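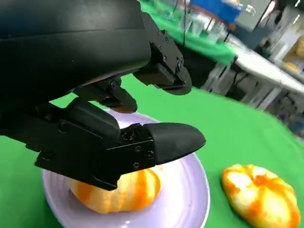 Robotic Manipulation: Notes for the Site Visit
Course handout, Unit 9

Purpose of the visit

Students enrolled in this unit will attend a demonstration of two-armed manipulation at the Troltano laboratory, on the Bindow campus. The visit replaces the February tutorial and attendance is recorded. These notes set out the background required beforehand and the questions to be addressed in the written report.

The laboratory operates under the Montecinos teaching programme, which opens its benches to undergraduate groups outside the research timetable. Students should assemble in the Ellivell foyer by 10 am. Enclosed footwear is compulsory. Bags and drink bottles are to be left in the lockers, and mobile phones must be switched to silent before entering.

The task

The demonstration is organised around pick-and-place work with ribbed, pumpkin-shaped objects and a shallow dish. Tasks of this type appear simple to an observer but place considerable demands on grasp planning. A ribbed surface offers uneven contact: a fingertip may settle in a groove or ride on a ridge, and the available friction differs between the two. The rim of the dish further restricts the directions from which a hand can approach.

Students should recall the distinction drawn in lectures between a precision grasp, in which contact is made at the fingertips, and an enveloping grasp, in which the fingers and palm surround the object. An enveloping grasp generally tolerates greater error in the estimated position of the object. It also requires more clearance, and this can be difficult to obtain near a dish or a second arm.

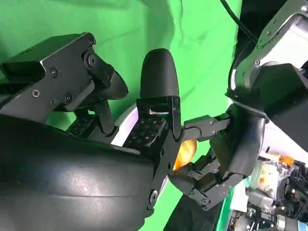
Figure 2. Jointed fingers partly enclosing an orange object, with a second arm close by at right.

Contact and occlusion

A camera mounted at the wrist travels with the hand and supplies a close view during the final approach. Its principal limitation is occlusion. As the fingers close, they conceal the surfaces on which contact is to be made. A camera mounted higher up retains the general layout of the table but may lose sight of the object behind the palm. Students should consider what each viewpoint contributes and at which stage of the movement it is most useful.

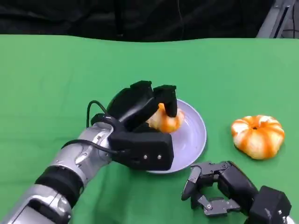 Where two arms share a work surface, the controller must also keep them clear of one another. The usual approaches are to divide the table into zones, to order the movements in time, or to check the planned paths jointly. Each carries a cost in speed or in computation, and the report should state which is preferred for a small table and on what grounds.

Written report

Reports are limited to 700 words, excluding references, and should include one labelled sketch of a grasp with the expected contact points marked. Submit through the unit page by 5 pm on the last teaching day of the month.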